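Textiles in a Shared Apartment: where the clothes really go

For our fabrics unit Gadisa Tefera and I wanted to know how much stuff ends up on a bed by the end of the day, so we kept a log for 30 days in our place on Plutthorpe. Each evening at 5 we wrote down what was lying there and what it felt like (soft, ribbed, heavy, you name it!). By September we had 359 entries, way more than I expected from two people with a closet each.

Jackets were the worst. They're bulky, the hooks are by the front door, and the bed is right there when you walk in tired. I'm guilty of this one myself.
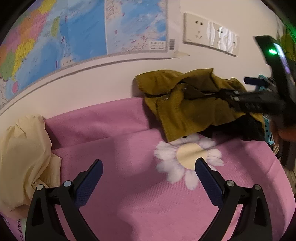

Fig. 3. Pink daisy bedspread with an olive-mustard jacket left by the wall.

Darker clothes were harder to log, as they bunch up under everything else. Next time we'd sort by weight first and color second, and I'd borrow Gadisa's scale sooner.

Related projects
Negussie: Washing Wool by Hand
Planeo Storage Survey

Contact: Letay Woldegiorgis, Zandmont Student Projects | Back to top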